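Stop Throwing Out the Messy Takes

I've been chewing on the Ilthorpe result since it went up, and I think most people are taking the wrong thing from it.

Quick recap if you missed it. The folks at Zukbridge recorded 3550 towel-folding demonstrations with hand-held grippers, the kind you just pick up and work with your own hands, no arm involved. Then they trained two versions of the same policy. One got everything. The other got only the clean takes, where the towel came up nicely on the first grab. The clean version lost, and by a lot. On a test of 70 towels it had never seen, it kept pinching, missing, and pinching the same spot again.

Everybody I've talked to says "well, sure, more data wins." Maybe! But they ran a third version too, with a small set of 397 takes picked for being ugly (slips, regrabs, corners folded under), and that one came in close behind the full set. That's the number I'd put on the poster.

Think about what a towel is like when you get one hand into its side and the other hand hasn't found anything to hold yet. It bunches up, a corner droops, and you fix it without thinking. A demonstrator with two grippers has to fix it too, and all that fixing gets recorded.
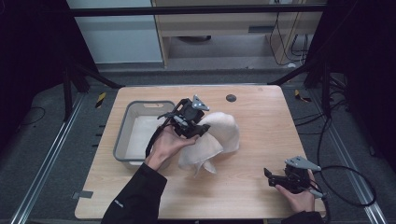
What I'd change

First, quit grading demonstrators on speed. I did this for a whole July on our Skatach project and I regret it — people learn to start from the easy pile, and you end up with a gorgeous dataset of one situation.

Second, log the regrabs. Harawira, the labeling tool we use, has a field for it and we left it blank for months. It takes roughly 3 seconds per take. I have no excuse.

I do have a gripe with the paper. All of the towels are about the same weight, and I'd bet a thick bath towel punishes the ugly set more than they let on. I'd also love to know who decided what counted as ugly, and whether two people would agree. We tried sorting some of our own takes that way and argued over nearly every one with a slow regrab in it.

Still, I'm keeping our rejects folder from now on. It's already bigger than the good one.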